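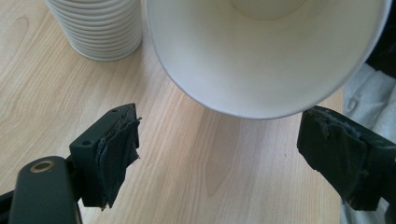

The Disposable Cup and the Town That Counted

When the council of Amaral voted in November to end the free supply of single-use cups in its public buildings, the decision drew little notice outside the district. It followed a year of work by the Wunell Trust, which had been asked to establish how much the town's offices, libraries and halls threw away.

The Trust's survey recorded 3,293 cups in one month across the main civic buildings. Most had been used once, for tea or coffee, and put in general waste. Staff had believed that the cups were being recycled with office paper. The local sorting works does not accept them, as the thin inner lining cannot be separated there.

"People were doing what the signs told them to do," says Mafalda Bastos, who led the survey. "The signs were wrong, and had been for years." 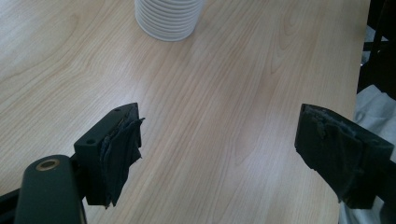 White cups, stacked on a table.

The council considered a deposit scheme first. Under a trial at the Ilard library, visitors paid a small sum for a washable cup and received it back on return. Of the 235 cups issued, 80 were never returned, and the library's single dishwasher could not keep pace on market mornings. Yara Mansour, the librarian, asked for the trial to be extended with a second machine. Her request was granted in the spring, and losses have since fallen.
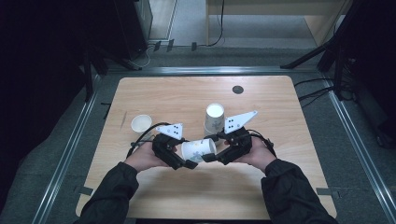 What other towns may learn

Officials from Jorko have visited Amaral twice and intend to adopt a similar rule for their own offices. Their position is different in one respect - Jorko has a contract with its supplier that runs for two more years, and leaving it early would carry a charge.

Azra Radonjić, who advises both councils on waste, recommends that the existing stock be used up before any change is made. She also advises that health clinics be left out at the start, where shared cups raise separate questions of hygiene.

The Trust will repeat its survey next year, using the same buildings and the same method.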